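Clinddale Garment Return Centre
Automated folding and handling trial: second progress report
Period covered: May to October
Prepared for the programme funder by the site operations lead

1. Purpose of this report

The first report dealt with the purchase and installation of the two-armed folding station and the safety sign-off. This one covers the first full period of working use, the changes made to staff duties, and the position against the targets in the grant agreement. Spending is reported separately on the standard return and is only mentioned where it affects the plan.

The work is known on site as the Rind project and is referred to by that name below. The station hardware and its control software were supplied by Stanar. Training of the folding routines is carried out by our own staff, with remote support from the supplier during office hours.

2. Summary of position

The station is in use on the day shift. It handles sports tops and plain T-shirts without a person standing at it, within the limits described in section 4. Small items, chiefly socks, are still in development. Trousers and anything with a zip remain outside the scope of the grant and are folded by hand.

Of the five milestones in the agreement, three have been met. The fourth, small items, is behind schedule. The fifth, running through the evening shift, depends on the fourth and has been moved to the next period by agreement.

No member of staff has lost hours as a result of the project. Two posts have changed in content and one has been regraded upwards. Details are in section 5.

3. Background to the process

Returned garments arrive at Clinddale in mixed bags. Before the project, each bag was opened, sorted, checked, folded and shelved by one person working at one bench. The checking step needs judgement, as the person has to decide whether a garment has been worn, whether the label is intact and whether it can go back on sale. Folding needs much less judgement but took up most of the time and accounted for most of the complaints about sore wrists and shoulders.

The decision was therefore taken to separate the two. Checking stays with people. Folding of the simpler types passes to the station. The bench operator now opens and checks, then sends garments either to the station or to the manual folding bench.

A padded surface is used at the station in place of the hard table shown in the original proposal. On the hard table the fingers tended to skid when picking up a hem, and the supplier's recommended cure (a slower approach) cost too much time. With a soft top the fingers can press slightly into the surface and get under the edge of the cloth. The change was made in May and has been kept. The drawback is that a soft top has rounded edges, so the usable flat area is smaller than the outline suggests, and large sizes can hang over the side.

4. Technical progress

4.1 Sports tops

The first routine released was for sleeveless and short-sleeved tops. It takes a garment laid out by the operator, folds the sides in, folds the length and squares the result. It is now stable. Printed numbers caused some trouble at the start. The print is stiffer than the cloth around it, and a fold line that falls across a digit tends to spring open. The routine now holds the fold for longer before letting go, which has reduced the problem but has not removed it. Operators have been asked to log every case so that the supplier has material to work from.

Fold quality is judged by the shelf staff, who mark each item as acceptable, acceptable after a touch, or rejected. We consider this a better measure than the station's own success signal, which only confirms that the steps were carried out and takes no account of how the fold looks.

4.2 Picking from a crumpled state

In the original plan the operator would lay every garment flat. In practice this takes nearly as long as the first half of a manual fold, so a second routine is being trained to start from a crumpled garment. The wrist camera is the more useful of the two views for this work, as it gives the position of the fingertips against the cloth. The head view is used to choose which fold to begin with and to decide when to stop.
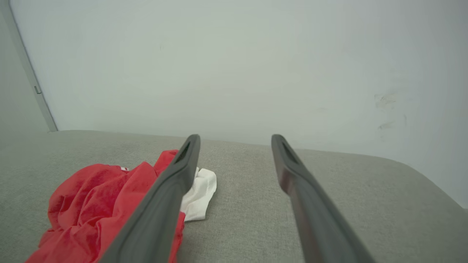
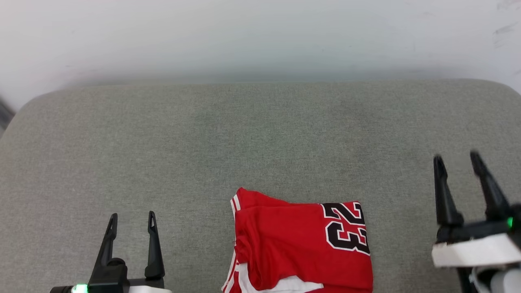

Wrist view, then head view, of work on the padded surface.

Strong colours against the grey upholstery are separated reliably. Pale grey items are not, and these are sent to the manual bench until a fix is found. A darker cover for the padded top was tried in July. It solved the fault for pale items and produced the same fault for navy and black ones, so the grey cover was put back. A two-sided cover, turned over by the operator between batches, has been suggested by staff and will be costed.

Garment labels are a known weak point. When a label stands up out of a fold it can be taken for a corner and gripped. The grip itself is light enough to do no harm, but the pull that follows can loosen the stitching. The limit on pulling force has been lowered for this reason. Cycle time has gone up slightly and we regard this as acceptable.

4.3 Small items

Socks and similar small pieces often come out of the bag together with a larger garment. The station has to notice them, move them aside and return to the main item. Moving aside works well when the small item lies clear. When the two items touch, the fingers sometimes take hold of both. The operator then has to pause the station, part the items and restart, and the restart loses the work done up to that point.

Pairing and folding of socks was included in the milestone. We now think this was a mistake in the way the milestone was written. Pairing calls for a search through everything in the bag, and a person does this while checking without any extra effort. We propose that the milestone be changed to "detect, separate and set aside", with pairing left to the checking bench. A short form of words is being sent for approval with this report.

4.4 Faults and downtime

The log for the period holds 106 stoppages. Each was given a cause by the operator on shift and reviewed at the end of the month. The largest group is double grips of the kind described in 4.3, followed by garments sliding over the rounded edge of the padded top. Ten stoppages were caused by the software losing contact with one of the cameras. The supplier traced these to a loose connector and supplied a locking type in September — there have been none since.

No stoppage involved contact between the arms and a person. The slow-speed zone was entered by staff on a number of occasions during normal loading, and the arms slowed as intended.

5. Effects on staff

5.1 Duties

The bench role has been split as planned. Staff rotate between checking, manual folding and minding the station, with no one on any single task for more than half a shift. Rotation was not in the first plan. It was asked for by the staff group after the first few weeks, when it became clear that minding the station was the least tiring duty and the checking bench the most demanding.

Minding the station consists of loading, clearing double grips, logging stoppages and taking finished items to the shelf. Staff report that it is dull when the station is running well and irritating when it is not. This is a fair account. The supplier's screen shows a fault code without any plain wording, and the operator has to look the code up on a printed sheet. A screen with plain wording was promised for August and has not been delivered. It has been raised with Stanar again.

5.2 Skills and grading

A new duty has been created for teaching the routines. The person guides the arms through a fold by hand controls, repeats it with changes in the starting position, and marks which attempts are good enough to keep. Three members of staff have been trained, all from the benches. Experience of manual folding has proved more useful here than experience with computers, and selection for the next round will reflect that.

The lead teaching post has been regraded. The other two receive an allowance for the hours they spend on it. The allowance is currently met from the grant and will need to come from the site budget once the funding ends. Provision has been included in the draft budget for next year, but it has not yet been approved.

5.3 Strain and comfort

The site keeps a simple record of discomfort, filled in by staff at the end of each shift. Reports of wrist pain have fallen for those who rotate. Reports of neck discomfort have risen slightly among those who teach, and the likely cause is the height of the control stand. An adjustable stand has been ordered from Watik and is due in November.

We would advise caution in reading these records. The group is small, staff know the purpose of the trial, and the summer months are always quieter.

5.4 Pace of work

A concern raised at the start was that the station would set the pace for everyone. It has not done so up to now, mainly because it is slower than a practised folder. If the speed improves, the question will return. Management has agreed in writing that output from the station will not be used to set individual targets, and that any change to this would go through the usual consultation. The agreement was placed on the staff notice board in June.

6. Risks

Dependence on the supplier remains the main risk. The routines taught on site belong to us under the contract, but they run only on the supplier's software. An export format has been discussed and there is no commitment yet.

Loss of trained teachers is the second. With only three people able to do the work, holiday cover is thin. A further round of training is planned for the new year.

Wear of the padded top is a minor risk. The cloth has begun to pill where the fingers press most often. A spare cover is held on site.

7. Plan for the next period

Work on separating touching items will continue and will take priority over speed. The two-sided cover will be costed and, if affordable, tried on a single shift first. Evening running will be tested with a member of staff present throughout and will move to lighter supervision only if the double grip fault is brought down.

The larger sizes will be looked at again once a wider padded top has been fitted. Measurements have been sent to the upholsterer and a price is awaited.

8. Decisions requested

The funder is asked to approve the change of wording to the fourth milestone set out in 4.3, and to confirm the later date for the fifth. A reply before the December order date would allow the wider top to be bought within the present budget line.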